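Chapter 4
Malt and the Mash

Malt is barley that has been soaked, allowed to sprout, and then dried in a kiln. Sprouting builds the enzymes a brewer needs, and drying stops the grain before it uses up its own starch. This chapter follows the grain from the sack to the kettle.

Most of the examples come from Kerkard, a small brewery run by Perla Jaramillo. Its pale ale uses 14 percent wheat malt – the rest is pale barley malt.

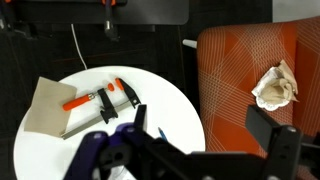 4.1 Milling

The mill cracks each kernel and leaves the husk mostly whole. The husks later form the filter bed. Grain ground too fine packs together, and the liquid drains slowly or stops. Brewers call this a stuck mash.

4.2 Temperature and Time

Crushed malt is mixed with hot water and held at a steady temperature. Lower rests give a drier beer, higher rests a fuller one. Kerkard holds its pale ale mash at 66 degrees Celsius for an hour. Ovidiu Ursu, the head brewer, raises this to 68 for the brown ale. 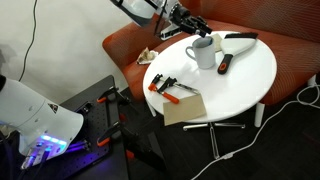

Figure 4.2 White mug and round table

Key terms: malt, kiln, husk, stuck mash, rest

Before reading on, review the section on starch and sugar in Chapter 2.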